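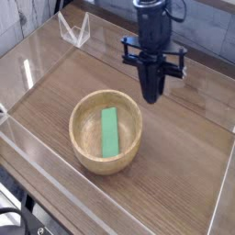
Boychuk verlegt Haushaltswarengeschäft von Winbridge nach Sornbridge

Suchbegriff eingeben Suchen Erweiterte Suche

Das Haushaltswarengeschäft Boychuk gibt seinen Standort in der Winbridger Innenstadt auf und zieht im Mai nach Sornbridge um. Das teilte das Unternehmen am Dienstag mit. Der Mietvertrag für das Ladenlokal in der Gerbergasse läuft aus und wird nicht verlängert. Nach Angaben von Boychuk konnten sich Geschäft und Eigentümerin der Immobilie, die Terneck Grundbesitz, nicht auf eine neue Miete einigen. Die Verhandlungen hatten im vergangenen Herbst begonnen.

Der neue Laden entsteht in der ehemaligen Sparkassenfiliale am Sornbridger Bahnhof. Die Verkaufsfläche beträgt dort 600 Quadratmeter und ist damit doppelt so groß wie in Winbridge, wo Boychuk bisher mit 300 Quadratmetern auskommen musste. Das Sortiment bleibt nach Auskunft des Unternehmens im Kern bestehen. Verkauft werden weiterhin Töpfe, Messer, Schüsseln und Schalen aus Holz und Keramik, Putz- und Spülbedarf, Einmachgläser sowie Ersatzteile für ältere Küchengeräte. Neu hinzu kommt eine Abteilung für Gartengeräte.

Alle Beschäftigten haben das Angebot erhalten, nach Sornbridge zu wechseln. Die Fahrzeit mit der Regionalbahn liegt bei nicht einmal einer halben Stunde, allerdings fährt der letzte Zug zurück nach Winbridge werktags bereits um 19.40 Uhr. Boychuk will die Öffnungszeiten am neuen Standort deshalb so legen, dass der Laden um 19 Uhr schließt. Für die Auszubildenden übernimmt das Unternehmen bis zum Ende der Lehrzeit die Kosten der Monatskarte.

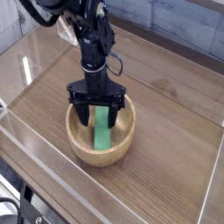 Räumungsverkauf beginnt in der kommenden Woche

In der Gerbergasse startet der Räumungsverkauf am Montagmorgen um 9 Uhr. Reduziert werden zunächst Porzellan, Gläser und Tischwäsche, später auch Kochgeschirr. Ware, die bis zum letzten Verkaufstag liegen bleibt, kommt mit nach Sornbridge. Ausgenommen vom Rabatt sind bestellte Artikel und Ersatzteile.

Gutscheine behalten ihre Gültigkeit und können in beiden Läden eingelöst werden. Wer ein Messer zum Schleifen abgegeben hat, soll es bis zum Ende des Räumungsverkaufs in Winbridge abholen. Danach liegen die Messer am neuen Standort an der Kasse bereit. Neue Schleifaufträge nimmt die Filiale in der Gerbergasse ab sofort nicht mehr an. Reklamationen werden während des Umzugs schriftlich bearbeitet, die Adresse ist auf dem Kassenzettel angegeben.

Der Umzug selbst soll fünf Tage dauern. In dieser Zeit bleiben beide Geschäfte geschlossen. Die Stadt Winbridge hat für die Lastwagen eine Halteverbotszone vor den Häusern 12 bis 18 eingerichtet. Der Lieferverkehr für die benachbarte Apotheke und die Bäckerei wird über den Hof an der Mühlstraße geführt. Anwohner der Gerbergasse können auf dem Parkplatz hinter der Stadthalle parken, die Parkscheibenpflicht ist dort für die Dauer des Umzugs aufgehoben.

Kritik aus der Nachbarschaft

Im Winbridger Einzelhandel stößt der Weggang auf Bedauern. Der örtliche Gewerbeverein spricht in einer Stellungnahme von einem spürbaren Verlust für die Gerbergasse. In der Straße stehen bereits die Räume des früheren Schuhhauses und des Reisebüros leer. Der Verein fordert die Stadt auf, mit den Eigentümern über befristete Zwischennutzungen zu sprechen und die Gebühren für Auslagen auf dem Gehweg zu senken.

Gegen den Umzug haben Kundinnen und Kunden zudem Unterschriften gesammelt. Die Listen lagen in mehreren Geschäften aus und wurden mit 1329 Unterschriften im Rathaus abgegeben. Einen Einfluss auf die Mietverhandlungen hatte das nach Darstellung der Stadt nicht, da es sich um einen Vertrag zwischen Privaten handelt. Die Verwaltung habe beiden Seiten einen Gesprächstermin angeboten, der auch stattgefunden habe, jedoch ohne Ergebnis geblieben sei.

Die Terneck Grundbesitz weist den Vorwurf zurück, die Miete überzogen zu haben. Das Haus müsse saniert werden, heißt es in einer schriftlichen Antwort auf Anfrage. Betroffen seien das Dach, die Schaufensteranlage und die Heizung. Die verlangte Erhöhung hätte nur einen Teil dieser Kosten gedeckt. Über einen Nachmieter sei noch nicht entschieden, es gebe aber mehrere Interessenten. Die Wohnungen in den oberen Stockwerken sollen während der Arbeiten bewohnt bleiben.
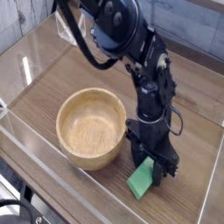

Sornbridge erwartet mehr Betrieb am Bahnhof

In Sornbridge wird die Ansiedlung begrüßt. Die frühere Sparkassenfiliale stand nach Angaben der Gemeinde nahezu drei Jahre leer. In dieser Zeit waren ein Fitnessstudio und ein Getränkemarkt im Gespräch, beide Vorhaben wurden nicht weiterverfolgt. Der Gemeinderat hat der Nutzungsänderung in seiner letzten Sitzung einstimmig zugestimmt.

Die Umbauarbeiten laufen. Der Tresorraum im Untergeschoss wird als Lager genutzt, die Tür bleibt aus Gründen der Statik an ihrem Platz. Der Eingang zur Bahnhofstraße bekommt eine Rampe, eine zweite Tür führt künftig direkt auf den Parkplatz. Die Gemeinde will außerdem die Fahrradständer am Bahnhof erneuern und die Beleuchtung der Unterführung verbessern. Diese Arbeiten waren unabhängig von der Ansiedlung beschlossen worden und sollen im Sommer abgeschlossen sein.

Zur Eröffnung plant Boychuk einen Aktionstag mit Messerschleifen und einer Beratung zur Pflege von Holzgeschirr. Der genaue Termin hängt vom Fortschritt der Elektroarbeiten ab und soll rechtzeitig durch Aushang in beiden Orten bekannt gegeben werden. Für den Aktionstag wird ein Teil des Bahnhofsvorplatzes gesperrt. Die Bushaltestelle rückt dann vor das Postgebäude.

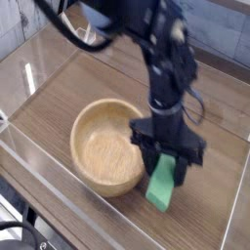

Grüner Schwamm im Greifer über einer Holzfläche.

Der Wochenmarkt in der Winbridger Gerbergasse ist vom Räumungsverkauf nicht betroffen und findet wie gewohnt statt. Während der Umzugstage rücken die Stände am unteren Ende der Gasse in Richtung Brunnen auf. Der Käsestand und der Blumenstand wechseln dafür auf die gegenüberliegende Straßenseite.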